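Workshop notebook, May
Wood finishing, oil tests for the Kurham benches

Four coats of the Villow oil on the maple offcuts and I am a convert! The sheen is low and soft, and the grain comes up beautifully under a raking light. Two of the offcuts got the Ledesma wax on top, which deepens the color a little more than I expected (lovely on the darker strips, a bit yellow on the pale ones).

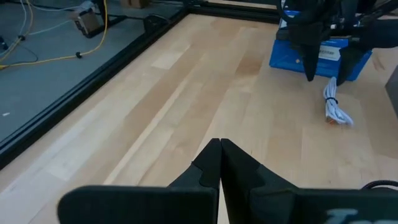
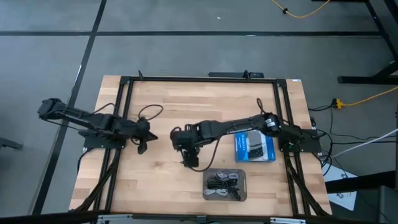
Butcher-block top, light and honey strips side by side.

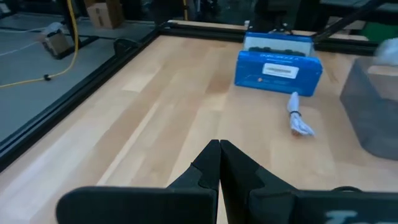 Entry by Olga Quezada, 4:40 p.m.

Water ring test next. I left a wet glass on each offcut over lunch – oil only shows a faint ring, oil plus wax shows nothing at all. Coffee still to do.

Drying time is nearly a day per coat with the door shut, much quicker with it open. Sand with the fine pad between coats, always along the strips, and wipe off every bit of extra oil before it goes tacky.

Cendent sample can arrived, not opened yet. Want to try it on end grain first. Oily rags go flat on the rail outside, please, never in the bin.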